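8th June

Up at half five, no idea why, the car wasn't due to be collected till nine. Lay there doing sums. Gave up, made toast, did sums on the back of the toast plate basically (envelope, but it had butter on it).

Anyway. Last day with the diesel. Drove it round the block one more time with the window down and the seat creaking. Did feel a bit sad. Not that sad. The clutch has been going since September and second gear is more of a suggestion.

Man came to take it, very polite, walked round it twice with a tablet. Scratch on the rear bumper, yes. Scratch on the door, yes. Asked if the aerial was "meant to be like that". Signed with my finger on the screen, looked like a spider had done it. Gone by twenty past.

Then bus to the dealer. Aurora Bragança on the desk again, same as when I ordered. She'd got the Storken charged to 86 per cent and plugged in out the back, and I said is that enough to get home and she laughed, which fair enough, it's eleven minutes. Paperwork took an age. Two keys, one card thing that is also a key, a folder. Forgot to ask about the tyre kit. MUST RING about tyre kit.

Handover chat went in one ear and out the other. Something about one pedal. Something about a limit for daily charging, set it at eighty, or is it ninety, it's in the folder. How to turn off the lane beeper, which I have already forgotten and it beeped at me all the way down Grube Road. You have to turn it off every single time apparently. Every time! Who asked for that.

Driving it though. Oh it's lovely. Pulled off at the roundabout like being pushed in the back by somebody friendly. So quiet I could hear the folder sliding about. Nearly stopped dead at the first lights because I lifted my foot like I would in the old one, and the van behind was not impressed. Got better at it by the church. Tried the hill past the allotments, no changing down, just up. Went back down and did it agian.

Parked it very badly. It's wider than it looks, or the drive is narrower. Mirror about a hand from the wall.
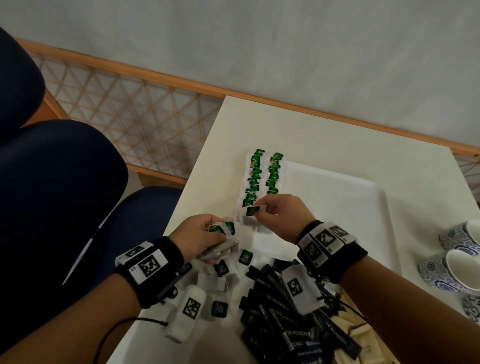

Green tags, two columns, one longer than the other.

Electrician now. Supposed to be between twelve and two, came ten to three, lovely bloke but could talk. The wall box is a Festine, grey, smaller than I pictured. He'd wanted it by the front door and I wanted it on the side wall, so we stood there looking at the side wall for a while. Side wall won. Means a longer run of cable and he has to come through under the stairs, so everything out from under the stairs. Hoover, boots, paint, the tent. Where did we get so much paint.

Drilled through, dust everywhere, then sealed round the hole with a tube of Sika and told me not to poke it. I have not poked it. (I want to poke it.)

Then the app. App wouldn't find the box. Box wouldn't find the wifi. He stood in the drive with his phone in the air, I stood in the hall with mine. Tried it 3 times. In the end moved the router onto the windowsill, propped on a dictionary, and it went green straight off. So the router lives on the windowsill now I suppose.

Money, so I have it written down somewhere: night rate starts at half past midnight and goes off at half four. Outside that it's the ordinary price. Set the timer. Then unset it by accident, set it again. Will find out in the morning if it's done anything. If it's charged at teatime prices I'll be cross.

Neighbour came over to look. Wanted to know the range. Told him what the brochure said and he made a face. Wanted to know about winter. Told him I'd had it five hours. He sat in it though, and he had a good go with the seat buttons, so who's winning there.

Insurance still has the old reg on it as well as the new one?? Had an email saying both. Ring them. Ring about tyre kit. Ring Mum, she wants a ride out Sunday sort of time, if I can work out the boot for her frame. Boot opens if you wave your foot under it. Waved my foot for ages. Probaly wrong foot.

Cancelled the fuel card. Felt odd doing that, had it years.

Tea was beans. Stairs cupboard stuff is still all over the hall, will do it tomorrow. Just been out in my slippers to check the cable's in properly. It is. Little blue light on. Bed.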